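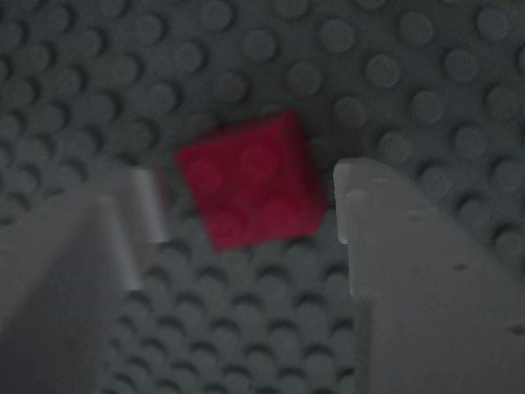

### 4.2 Grasp width from the wrist camera

We trained the width estimator on 2236 wrist-camera frames and kept 300 more for testing. Of the training frames, 1326 came from the Posen set, which covers small rigid parts such as a red two-by-two LEGO brick on a gray baseplate. Many of its parts are turned relative to the background grid, so the estimator cannot rely on straight rows of studs.

The rest came from the Stamton set – larger items with soft or uneven surfaces. 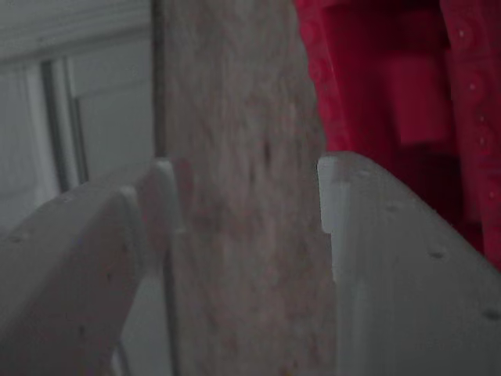

*Buschmann*

**Figure 3.** Wrist view with a tall, mottled object upright between the fingers.

Soft items gave most of the trouble. Of the test frames, 109 show an object out of focus between the fingertips, and width error was highest on these. Adding a blur term to the loss lowered it – though less than we expected.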